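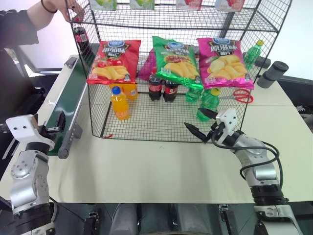
5. Teaching the shelf scene

By now Jaltix is talking to both arms and the head camera, and the fun part begins. In this section you'll show the perception module a stocked shelf, check what it thinks it sees, and let the planner work out its first reaches. Set aside about 20 minutes for the first shelf. The next ones go much faster.

You'll need the Onow perception service running, the Gape gripper plug-in (version 3 or later), and a finished hand-eye calibration from Section 4. If you skipped the calibration, please go back and do it. Everything below leans on it.

5.1 Capture the scene

1. Put both arms in the Ready pose from the Motion tab. The grippers should come in from the lower left and lower right of the head view.
2. Stock the shelf. Mix your shapes! Chip bags and bottles together make a great first scene, and you'll learn more from it than from a row of identical boxes.
3. Open Scene > New and type a name. Names can't be changed later, so pick one you can live with.
4. Keep hands clear of the shelf and click Capture. Jaltix takes a burst of frames and merges the depth from all of them.
5. Wait for the status light in the toolbar to turn green, then click Save.

Note: Wire mesh is hard on depth cameras. Some of the light goes through and some bounces back, and you get a speckled sheet where the wall should be. Turn on Mesh Filter in the Onow panel before you capture and the speckle mostly disappears. It's one of our favourite features in this release.

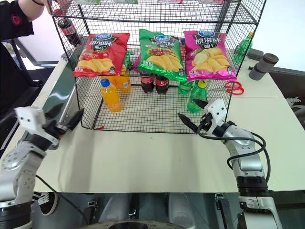
Figure 5-1. A hand at the shelf, with bags on the upper level and drinks below. Retake the capture after any change like this.

5.2 Check the labels

Onow draws a coloured outline over each item it finds and gives it a label and a confidence score. Spend a few minutes here, it pays off all through planning.

1. Click each outline in turn. The matching points light up in the 3D view.
2. If two items share an outline (two cola bottles side by side will often do this), choose Split and draw a line between them.
3. If one item has two outlines, hold Shift, click both, and choose Merge.
4. Items tucked behind something else are marked Partial. Leave them as Partial. The planner knows to move the front item first, and it's really quite good at it.
5. Delete any outline that sits on a person, a chair or anything else away from the shelf.

Glossy foil bags can flicker between frames. If a bag keeps losing its outline, raise Exposure Hold to 800 and capture again. Clear bottles have the opposite trouble, where the label shows up nicely and the plastic around it has no depth at all. Tick Fill From Model and Onow will fit a full bottle shape to the part it can see.

5.3 Set the collision shapes

1. Go to Planner > Obstacles and click Fit Shelf.
2. Drag the corner handles until the box lines up with the shelf frame, including the posts at the back.
3. Mark the front face as Open. If you forget this step, every plan fails with error 554 (no path to target).
4. Add a keep-out box for any loose item on the table. Scissors, tape and tools are low and thin, so they're easy to miss in the point cloud.

CAUTION: The planner only knows about what was there at capture time. It won't see an arm or a hand that reaches in afterwards. Press Hold on the pendant before anyone touches the shelf, and release it only when they've stepped back.

5.4 Plan your first reach

1. Pick a bottle near the front of the lower level. Right-click its outline and choose Plan Reach.
2. Choose Left, Right or Auto. Auto is worth trying even if you think you know the answer.
3. Watch the ghost arm in the preview. Drag the time slider back and forth and look closely at the fingertips where they pass the shelf edge.
4. Happy with it? Set Speed to Slow and click Run, keeping the pendant in your hand.
5. When the gripper reaches the bottle, the Gape panel shows the finger gap and the grip force live. Adjust Close Width until both fingers make contact evenly.

Tip: Save a good reach as a Template. Jaltix stores it relative to the item, so it carries over when you move the bottle along the shelf. The Redcombe sample project has a set of bottle and bag templates ready to load, and you're welcome to pull them apart and change whatever you like.

If the preview shows the elbow swinging wide, open Planner > Preferences and raise Posture Weight a little at a time. Plans take longer to compute but come out much tidier.

Section last revised 27/03/2025. Continue to Section 6, Two-arm tasks.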